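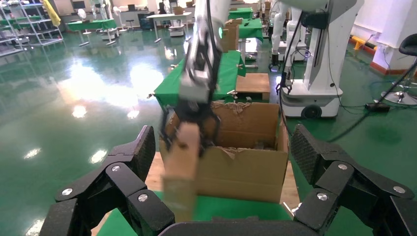 Box unpacking demos – how picky are you about the bad ones?

folla_bench
23rd May
Posts: 80

So I'm two weeks into collecting teleop demos for our box task (arm reaches into an open cardboard box, takes a flat piece of cardboard out, puts it on the table) and I have 2862 episodes saved. I'm very proud of that number! Then I sat down and watched a bunch of them back to back and now I'm less proud. Lots of hesitating, lots of second grabs, a few where I clearly forgot which hand I was using.

Do I toss those or keep them? The policy is going on our Korkness setup, two arms, wrist cameras plus a head camera.

prodesberg
Toss them. We trained on everything once and the arm learned to hover over the box exactly like our slowest operator. Give me 1000 clean ones any day.

mudflap
Disagree with prodesberg. A second grab is a recovery, and you want recoveries. If every demo is perfect the thing has no idea what to do when the cardboard slips. I'd cut the dead time at the start and leave the rest alone.

prodesberg
A recovery, sure. Ten seconds of opening and closing on air is just noise. Tag them separately at least.

folla_bench

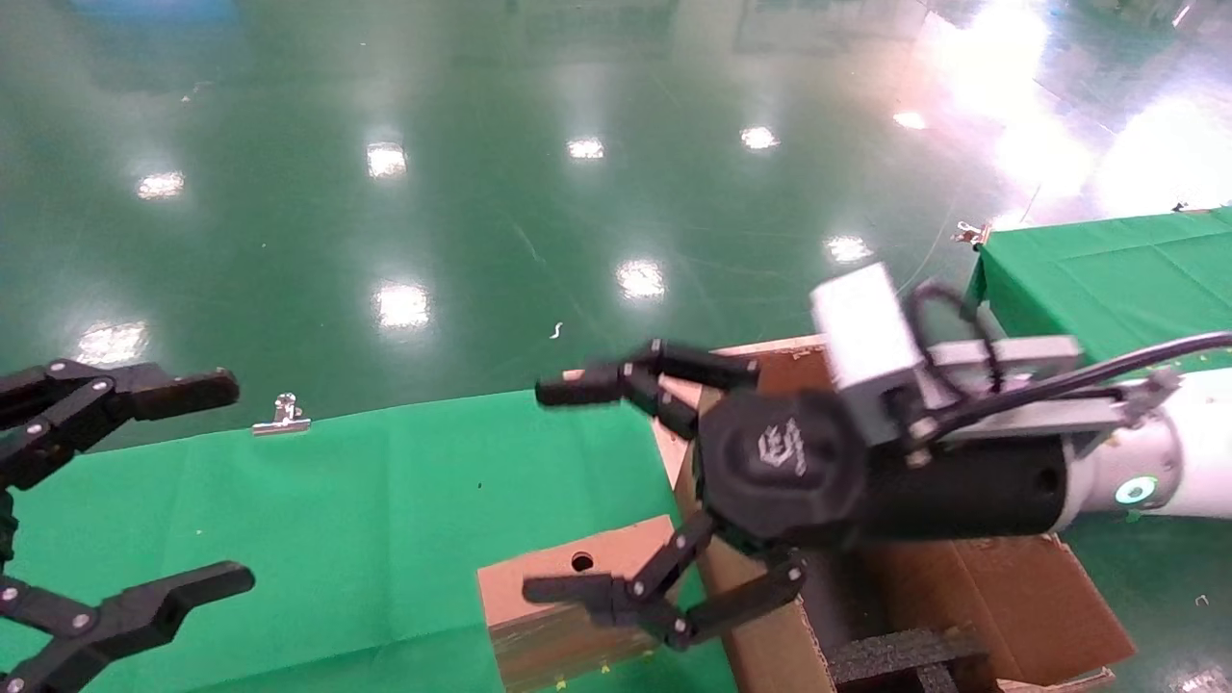

Okay, tagging I can do. My other worry is that everything is too much the same. Same green tablecloth, same floor with the ceiling lights bouncing off it, and I put the box back in pretty much the same spot every time – habit, I guess. How much do you all move stuff between episodes?

mudflap
Every single one. Turn the box a bit, slide it a few inches, bend a flap. And don't throw out the beat-up boxes, torn flaps are great variety.

pitkanen_fan
I use the Pitkänen reset sheet, which just gives you a random box angle and position before each take. Slows you down but my success rate on new boxes went up a lot. Shiny floor never bothered my wrist views, the head camera was a different story.

prodesberg
Okay, that one I'm with mudflap on. Move the box.

folla_bench
Fine, fine, I'm moving the box. Going to tag the old ones tonight and start a new batch tomorrow with 2 operators. Does anybody have that reset sheet as a plain text file?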